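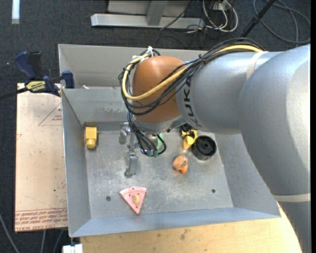
How often should a sheet-metal parts bin be cleaned?

Once a week is sufficient for a bin in daily use. Bins that receive oily or dusty parts should be wiped out at the end of each shift.

Section 6: Care of Open Bins

6.1 General

This section applies to all open sheet-metal bins supplied under the Skamska name, with one or more compartments. It is to be read by the person responsible for the bins at each site. Weekly cleaning should be entered in the bin record, and the usual day for this work is Tuesday, before the first delivery.

6.2 Before cleaning

1. Stop all work at the bin and isolate any powered equipment that can reach into it, following the site procedure.
2. Put on cut-resistant gloves. The top edges of panels and dividers may become sharp with wear.
3. Remove all parts by hand and place them in a labelled tray. Check every compartment, including narrow ones, where small items are easily missed.

CAUTION: Do not tip a bin to empty it. A bin moved from its position must be levelled again as described in Section 5.

6.3 Cleaning

1. Brush loose dirt from the walls down to the floor of the bin.
2. Lift out the dirt with a vacuum cleaner. Do not use compressed air.
3. Wipe the walls, the divider and the floor with a damp cloth and mild soap.
4. Clear any holes in the floor with a soft brush. Do not push dirt through them.
5. Dry all surfaces before parts are returned.

Note: Wire wool and scouring powder must not be used on any surface.

6.4 Inspection

Fine scratches and scuffs on the floor and divider are normal wear and need no repair. The following must be reported:

- a raised edge or burr that catches on a cloth
- a dent deep enough to hold a part in place
- rust of any size
- a divider that moves when pressed by hand

Burrs may be removed with a fine file by a trained person. A bent divider must be replaced. Replacement dividers are ordered from Pereyra, quoting part number 17 and the width of the bin.

6.5 Returning the bin to use

1. Return the parts to the compartment from which they were taken.
2. Check that no part stands above the top edge of the wall.
3. Remove all cloths, brushes and tools.
4. Sign the bin record and restore the equipment following the site procedure.

Questions concerning this section should be addressed to Violeta Urrutia, Technical Documents. Requests for record sheets, supplied in pads of 100, should be sent to Facundo Cáceres at the stores office.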